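Produce Handling and Back Area Checklist – with comments
Site: Sendell, rear wash area and sorting bench
Checked by: Bernice Amegashie
Date: 03/12/2024
Items on form: 40
Form no. 189

Marks used: OK, Fix, Watch. Comments go under the item they belong to. Anything marked Fix gets looked at again within 7 days.

Section A – Trays and containers

A1. Trays hold produce only, no tools or packaging inside. OK.

A2. Tray floors clean. Fix.
The cardboard tray with the red-trimmed walls has white dried stains on the floor, one splash mark near the middle and some thin drip lines. Cardboard can't be washed, so replace the tray. Flornine has flat-packed ones on the shelf.

A3. Different kinds kept apart. Fix.
Oranges, tomatoes and a potato were sharing one tray. Potatoes go in their own tray, away from anything eaten with the skin on. Same comment as November.

A4. Soft fruit not under heavier fruit. Watch.
A large mandarin right on top of a tomato is how we get splits. Tomatoes go in one layer with nothing over them. 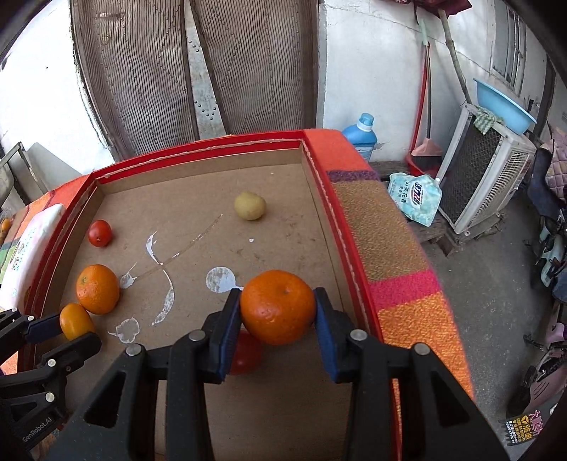 A5. Bruised or split pieces pulled and logged. OK.
Log is up to date. Suksawat deliveries have their own page now, which makes it easier to follow.

A6. Clamshells closed when not in use. Fix.
Lid propped open on the one at the corner of the table. Close it between uses or put the fruit in a tray. Flies were a problem in the warm months and I would like to stay ahead of it.

Section B – Work surfaces

B1. Surface covering suitable for food. Fix.
The striped and plaid blankets are fine for padding but they are cloth, and juice goes straight in. Either lay a wipeable sheet over them or wash them on a fixed schedule. Ratis quoted 60 for a cut-to-size sheet. I would go with the sheet.

B2. Coverings do not create a trip or snag point. Watch.
The plaid one hangs over the front edge of the table. Keep it off the floor and tuck it under when the walkway is busy.

B3. Wipes or tissues within reach. OK.

B4. Loose fruit returned to a container before the bench is left. Watch.
Kiwifruit on the cloth. Round fruit rolls, and once it has been on the floor it goes in the discard bin.

Section C – Cleaning supplies

C1. Detergents stored away from food. Fix.
Detergent bottle standing on the ledge behind the tray, and a bag of laundry product on the ground close by. Both belong in the supply cupboard. This is the main item on the sheet – please do it first.

C2. Broom and dustpan stored off the floor. Fix.
Put up two hooks by the cupboard. The broom is leaning on the wall with its head in the dustpan, and it is too close to the produce.

C3. Discard bin emptied at end of shift. OK.
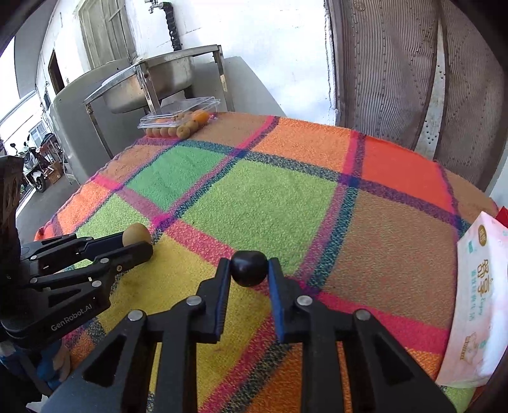 Section D – Sink and exits

D1. Sink reachable, nothing stacked in front. Watch.
The gray storage bin next to the sink stand should move farther along the wall. Leave enough room to stand square to the basin.

D2. Hose secured. Watch.
The black hose on the wall faucet needs a clip. The end must stay above the rim of the basin.

D3. Sink stand level and steady. OK.
Pushed it from both sides, no rocking.

D4. Roller door runs freely. OK.
Opened and closed twice. Track brushed out.

D5. Window shutter latched. OK.
Paint is weathered. Add to the spring list, not urgent.

Items E1 onward (lighting, first aid, records) are on the second sheet, no comments on those.

Signed: B. Amegashie
Copy to Sendell office, copy on the clipboard by the supply cupboard.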